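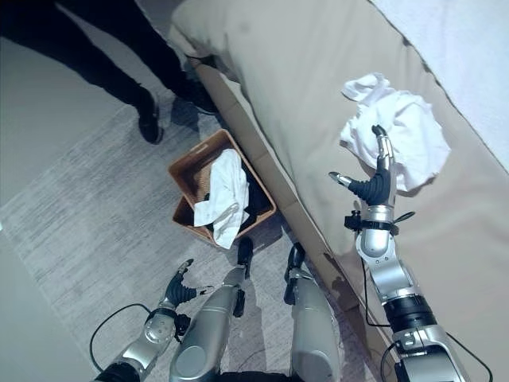 Stitden Fitted Cover, beige - reviewed by Endang Simanjuntak, August 2022

The Stitden is a one-piece cover with a full-depth side panel. I bought the double for $431 and have used it since April.

Fit is good along the length. The side panel hangs to the bottom of the mattress and keeps a straight line. At the head end the corners are cut too generously, so the fabric bunches there unless it is pulled down and tucked again after each change of bedding. The top surface creases under light use. The creases are shallow and do not show through a sheet.

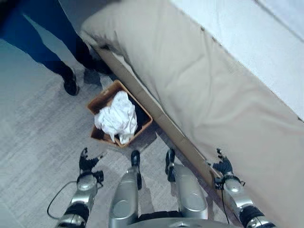 Side panel and head-end corner, with a square brown basket at the foot of the panel.

Washing: cool cycle, line dried, five times so far. Shrinkage on the long side was too small to measure with a tape. The color has held. Lint from white towels does show, and a dry brush removes most of it.

The Heno equivalent costs $324 and has tighter corners, but its panel is shorter and rides up on a deep mattress. For a mattress of standard depth I would buy the Heno. For a deep one, the Stitden - provided the corners don't bother you.

Rating: 3.5 out of 5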